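Hilo sobre el pipeline de Rovine, que me lo pedís cada dos por tres y siempre contesto a medias. Va rápido, tengo un entrenamiento corriendo.

1/ Tema: doblar ropa con dos manos. La política es lo de menos. El 80% de mi semana es sincronizar relojes, limpiar trayectorias y pelearme con la calibración.

2/ Cada episodio trae varias vistas: una cámara a la altura de la cabeza y otra en cada pinza. Tres relojes distintos. Ninguno de acuerdo con los otros.

3/ Primer intento: alinear por timestamp de llegada. Desastre. El buffer USB te mete retrasos que cambian según la carga. En un movimiento lento ni se nota – en cuanto estiras la tela de golpe, la imagen va por un lado y la apertura de la pinza por otro.

4/ Ahora Jekham (nuestro demonio de sincronización) estampa en origen y luego reajusta con la correlación entre el flujo óptico de la vista de pinza y la velocidad de la pose. Feo, pero aguanta.

5/ La ropa oscura es lo peor para percepción. Azul marino sobre azul marino, pliegue sobre pliegue, cero textura. El segmentador te junta dos capas y se queda tan ancho.

6/ Cuatro vistas de la misma sala, dos desde la cabeza y dos desde la pinza: 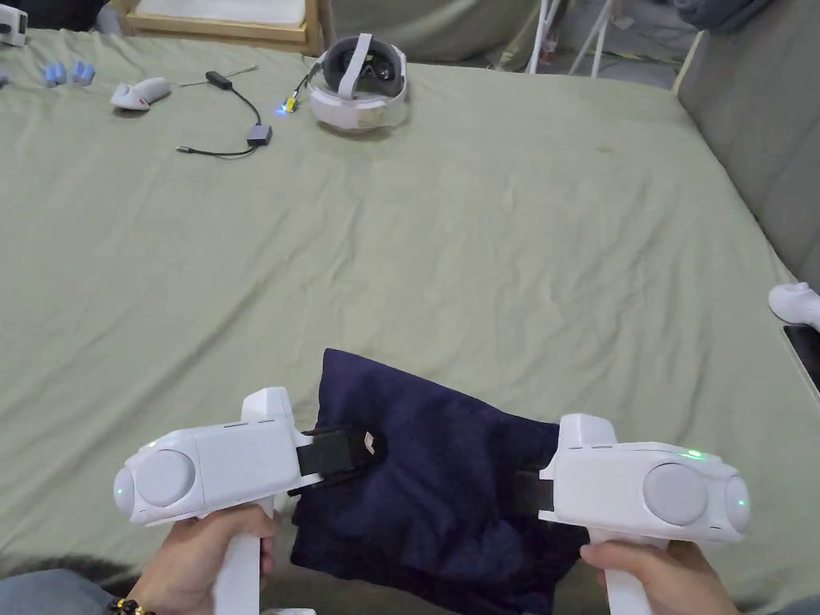
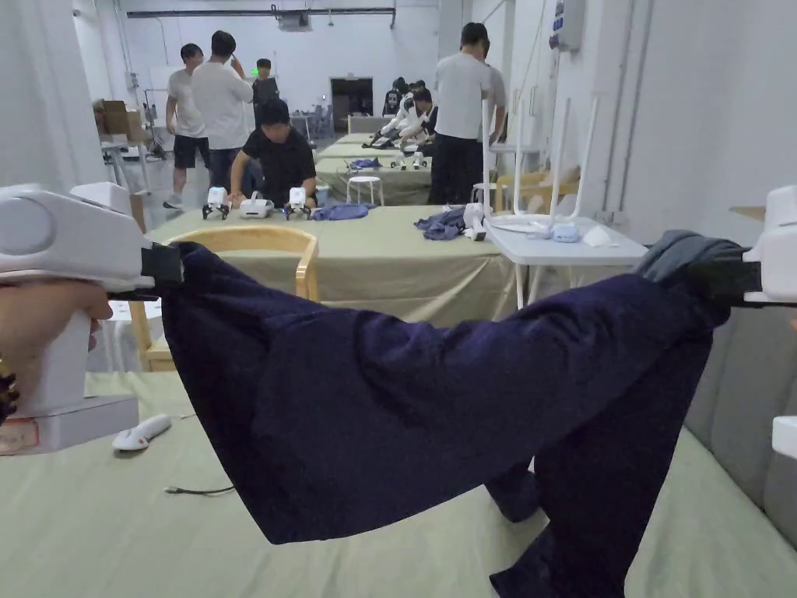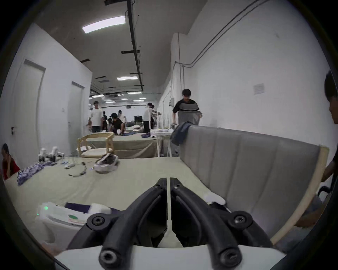
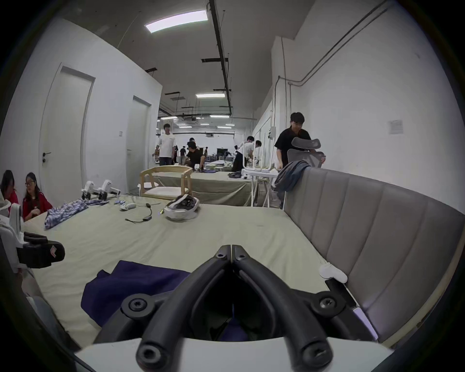

7/ Sigo con la parte de segmentación. Probamos a entrenar con máscaras de la prenda entera y no servia. Lo que sirve es predecir bordes agarrables: cintura, bajo, costura. Menos bonito en las demos, mucho más útil para planificar.

8/ Para etiquetar eso usamos Marchuk. Propaga los puntos entre fotogramas y tú solo corriges cuando se le va. Con oclusiones se le va bastante. Hay un PR abierto para que avise cuando pierde confianza en vez de inventarse el punto.

9/ Números, que luego preguntáis: 3,000 episodios en bruto, 2,000 después de filtrar. Sí, tiramos un tercio. Casi todo por saltos en el tracking de pose, no por la ropa.

10/ El filtro es una tontería: si entre dos muestras la mano se mueve más de lo que puede moverse una mano, fuera el tramo. Si el episodio acumula muchos tramos, fuera entero. Treinta líneas de Python que me subieron más la métrica que dos meses de arquitectura. Duele un poco.

11/ Control: la política escupe poses relativas de las dos pinzas, un chunk cada vez. En absolutas aprendía la mesa de memoria. Movías el origen un palmo y adiós.

12/ Lo que no tenemos resuelto: la coordinación entre manos. Si la izquierda suelta 100 ms antes de tiempo, la prenda se cae y todo lo que viene detrás del chunk ya no vale. Estamos probando a replanificar en cuanto cambia la apertura. Mete tirones. Lo estoy mirando.

13/ Drultine (el visor) ya deja poner las vistas en paralelo con la curva de apertura debajo. Si hacéis algo parecido, haceos un visor antes que nada. En serio. El bug de los relojes llevaba semanas ahí y lo vimos la primera tarde que pudimos hacer scrubbing.

14/ Ah, y versionad la calibración JUNTO al episodio. Nosotros la teníamos en un yaml global. Alguien lo pisó un domingo y 700 episodios quedaron con la extrínseca que no era. Se recuperaron, pero vaya semanita.

15/ Preguntas que me han llegado por privado:
– ¿ROS? Solo para el robot. La captura va aparte.
– ¿Profundidad? No, solo RGB. Con tela fina nos metía más ruido que otra cosa.
– ¿Vais a liberar el filtro? Sí, en cuanto le quite las rutas de mi portátil, que están a fuego.

16/ Lo del replan lo cuento cuando tenga curvas decentes. Me acaba de saltar un NaN en la loss asi que lo dejo aquí.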